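## 3. Materials: coated wire hangers
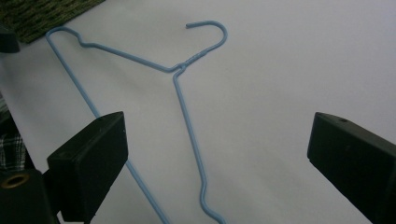
Dagmar Slanina

**Figure 1.** Light blue wire hanger from the test set, laid flat on a white surface. The twisted neck lies below the hook; a strap notch is visible on the upper left shoulder.

### 3.1 Selection of the hangers

The garment storage trial used 18 wire hangers of one pattern (Figure 1). Wire was chosen over moulded plastic and timber for two reasons. It takes up the least rail length per garment, and it is the type most often found in the household wardrobes surveyed in Section 2. The hangers came from a single carton supplied by Draren and were numbered with paper tags during storage. The tags were taken off before each loading run.

A hanger of this pattern is made from one length of wire. The two ends meet at the neck and are wound around each other, and one end continues upward to form the hook. The neck is therefore the only joint in the piece. It is also the place where most of the earlier literature on wardrobe storage stops describing the object, although in our handling notes it was the feature most often mentioned. Knitted cuffs and lace trims caught on it when garments were drawn past one another on the rail.

### 3.2 Notches and shoulder line

The notch is a shallow bend in the shoulder, intended to hold a narrow strap. Its effect on wider garments has had less attention. A shirt shoulder bridges the notch without touching the bottom of it, so the load is carried on either side of the bend and at the outer corner. Janssen recorded contact lines on cotton poplin shirts after storage and found the corner mark to be the more persistent of the two. The notch mark could usually be brushed out by hand.

Strapped garments behaved as expected on loading. On removal they did not, as the strap had to be lifted clear of the notch before the garment could slide. Participants who pulled downward tended to tilt the hanger on the rail, and the neighbouring hanger often moved with it.

### 3.3 Departures from the flat shape

Wire hangers are seldom fully flat or symmetrical after a period of use. Bars pick up kinks, and hooks open. We made no attempt to straighten the set, as a straightened set would have told us little about an ordinary wardrobe. Each hanger was instead laid on a white surface and looked at from above before loading. Three were set aside because the hook had opened too far to stay on the rail under a winter coat.

Small jogs in the wire were left as found and noted on the record sheet. Wiegand and Hollmann graded them separately on a scale of 1 to 10, with differences settled by a joint second look. Grades were lowest for bars that still lay flush with the surface along their length - a bar could be bent sideways and still lie flush, and these cases were marked with a letter after the grade.

### 3.4 Rail and loading

The rail was a plain steel tube fixed between the side panels of a Zevano wardrobe. Hangers were loaded with all hooks facing the back wall. Spacing was not controlled, but the rail was filled from the left and participants were asked not to fold or double any garment. Loads of up to 300 grams per hanger were treated as light and are reported apart from the coats and jackets in Section 4.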